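Setting the table, the small way

It started with a drawer that wouldn't shut. Over the years we had gathered far more spoons and chopsticks than any household of our size could use, most of them in sweetie colours, and one wet Friday I tipped the lot out and decided that if we were going to keep them we had better enjoy them. So this little gallery is about our everyday table — the cloth, the cutlery and the fuss we make over both — and I hope you'll forgive me for going on a bit, as I do love a laid table, even when it's only for noodles.

The cloth came first. I had been after a blue and white plaid for ages, something light enough to cheer up a dark November teatime, and when I found one with strawberries and stars and a bear's face printed over it I'm afraid I rather lost my head and bought it before I'd even measured the table. Pink and blue chopsticks look lovely against it, and so does the mint green spoon with the grooved handle, which is the one I always reach for myself. 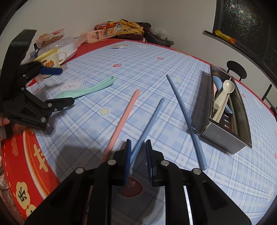
Naveen Khurana wrote in to say that his family gave up on matching pairs long ago, and that everyone at his table simply picks whichever two colours they fancy that evening. He also wanted to know whether a printed cloth is a nuisance to keep clean, as his own plain one shows every drop of soy sauce.

Well, Naveen, I find a busy pattern very forgiving! A splash among the strawberries hardly bothers me until wash day, and then it's a cool wash and straight out on the line, with a quick iron on the back if we have company coming. I do two cloths in turn, so there is always one in the cupboard. As for the mixed pairs, I'm coming round to your way of thinking, though I still like them the same length if I can manage it — a long one and a short one together make my hand ache by the end of a bowl of rice.

The drawer shuts now, by the way. Four pairs went to Rohani Hartono for her new flat, along with a stack of bowls I'd been meaning to pass on, and the rest stand in a tall jar by the kettle where we can all get at them.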